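Two Days of Startup Demos in Woltby

Feb 22, 2022

I got home last night with a tote bag full of business cards, a sore throat and a parking ticket, so I'm going to write this up before it all turns to mush in my head. Woltby held its winter founders' open house over the weekend and into Monday, and I went for the last two days of it. If you invest small checks in early companies, like I do, you've probably heard people say that the good stuff is all in the big coastal cities. I've said it myself at dinner parties. I wanted to go look at a smaller place and see what was there.

Getting to Woltby is a bit of a pain. There's no direct flight from where I live, so I flew into the regional airport and rented a car, and the drive in is long and flat and has exactly one decent coffee stop (the one with the green awning, get the egg sandwich). I checked into a motel near the old rail depot, because the two nicer hotels were full by the time I got my act together.

The open house is spread over a handful of buildings downtown. You pick up a lanyard and a paper map at the depot and then you just wander. I loved that part! Most of the demo days I go to are a dark room, a big screen and a timer, and everybody gets the same few minutes to shout about market size. In Woltby you walk into somebody's office, they offer you a doughnut, and you talk for as long as you both feel like it. Some of my talks lasted a couple of minutes. One went on so long that I missed lunch.

The program listed 70 companies, and there was no way I was going to see them all. I made it to 11 on Sunday, which was too many, and slowed down to 9 on Monday, which was better. By the end of Sunday afternoon I was mixing people up badly enough to ask a payroll software founder how her cold storage pilot was going. She was very nice about it.

So, what kind of companies are they? A lot of unglamorous ones, and I say that with love. Freight paperwork. Scheduling for dental offices. A company that helps small grain elevators figure out what to charge for storage. Another one that handles insurance certificates for contractors, and if you've ever had to chase an insurance certificate you'll know why I stayed there for half an hour. There was only one crypto pitch the whole weekend, and the guy giving it seemed a little embarrassed.

The thing that surprised me most was how early they were all charging money. Back home I meet teams that have raised two rounds and are still talking about "turning on revenue" someday, like it's a lamp. In Woltby almost every founder I sat down with had a paying customer before they had a pitch deck. A few didn't have a deck at all. One of them pulled up a spreadsheet and walked me through who paid, who was late, and who had quit and why. I could have hugged that spreadsheet.

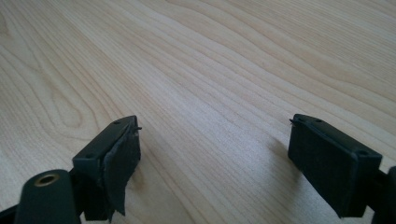

Part of it is that they don't have much choice. There just isn't a lot of local money. I asked everybody the same question, which was where their first outside check came from, and the answers were a grab bag: a former boss, a state grant, a customer who paid a year up front, somebody's orthodontist. The only real seed fund in town is Moriarty, which works out of the second floor above a shoe repair shop and seems to be in half the deals. People speak well of it. They also say, more quietly, that when one fund sees everything first, it gets to pick, and it can be hard to get a second opinion on your price. I don't think anybody's doing anything wrong there. It's just what happens when there's one store in town.

I stopped by the Moriarty office on Sunday and they had an open hour with very strong coffee. They told me they'd made 6 new investments last year and expect to do a similar number this year. What I wanted to know about was follow-on money, and I got a straight answer, which I appreciated. They can lead a first round, they can chip in on the second, and after that a company has to go out of town. Some of the teams find that trip pretty rough. They've built something sensible that grows at a sensible speed, and then they walk into a room full of people who only want to hear about the kind of growth that breaks your company.

Now for returns, since I know that's what some of you scrolled down for. I can't tell you if Woltby is a good place to make money. I asked around about exits and heard about a few, all on the small side, mostly a bigger firm buying a local one for its customers and its staff. Nobody handed me a chart. My own feeling after two days is that the entry prices are low enough that a small exit could still be a decent result for a person writing checks my size. For a big fund it probably doesn't work, and that may be why you don't bump into many big funds at the depot. Take all that as the opinion of someone who has been wrong plenty of times and has the tax forms to prove it.

Monday morning I did the side trip to Prodcombe, which is a short drive up the river. The organizers ran a shuttle van for it. Prodcombe used to be a mill town, and now the main mill building is split up into cheap workspace, with big windows and terrible heating (I kept my coat on the entire time and so did everyone who works there). The rent is the whole pitch. A couple of the founders I met had moved over from Woltby once they hired a few people and needed room to spread out, and they said they'd stretched their cash by months just by doing that.

My favorite visit of the whole trip was up there, with a company called Rincombe. They make software for equipment rental yards, the kind of place where you go to get a trencher for the weekend. It keeps track of what's out, what's back, what's broken, and what somebody says is back but really isn't. The two founders both grew up around rental yards and they argue with each other constantly, in a way that made me trust them more. I asked about churn, and they started disagreeing over how to count a customer who closes for the winter and comes back in spring. I've sat through whole board meetings with less thought in them than that argument had!

I'm not going to say whether I'm investing in anything, partly because I haven't decided and partly because my husband reads this. I did ask for follow-up calls with a few teams. Two have already emailed me their numbers, and one sent theirs at 5:40 in the morning. I was awake, but still.

There were some things I didn't love. The map was hard to read, and two of the buildings on it have the same name with a different street number. The panel on Sunday evening was the usual panel, with people agreeing with each other in comfy chairs, and I snuck out to get a burger. I'd also have liked to see more founders over forty on the program. I met several of them just by chatting in line for food, and their businesses were some of the most solid ones I heard about all weekend, so I don't know why they weren't given a room and a doughnut tray like everybody else.

And I do worry about hiring. Every single person I asked said the same thing, that they can find junior people from the college and they can find wonderful office managers, but a senior engineer who wants to live in Woltby is a rare bird. Most of the teams have gone partly remote to get around it. One founder told me she does her interviews on a Friday and then makes the candidate stay for the Saturday farmers' market, as a sort of sales tactic. She's gotten two hires out of it.

If you're thinking of going, a few tips from someone who learned them the dumb way. Book your room early and ask for one that doesn't face the rail yard. Bring real shoes, because you'll be on brick sidewalks all day and in February they're slick. Don't try to see everything, pick the companies that you know something about and sit down properly with them. Write your notes in the hallway straight after each visit, before you go into the next one. And feed the meter on Canal Street even on a Monday holiday, whatever the lady at the bakery tells you.

There's another, smaller open house planned for May, mostly in Prodcombe, when the mill should be warm enough to take your gloves off. I've already blocked out the dates. I want to hear how that winter-closing customer question came out, and I owe the payroll founder an apology and probably a coffee.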